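Grokdale project report: what we'd spend next
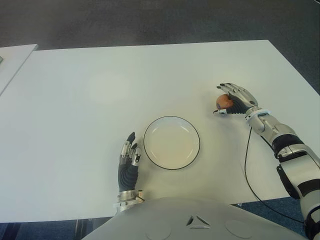 Photo: Haoran Shao

I did the budget bit, which I thought would be dull, and it ate my whole week! The hands take most of it. A spare finger set from Wimormont is £272, and we'd want two (one per hand). Plates are pennies, so I put down 29. Cables came to £200, which hurt. Grand total: £1,059, with delivery and a bit of padding. Our tutor wants it trimmed before September, so the second table is probably going.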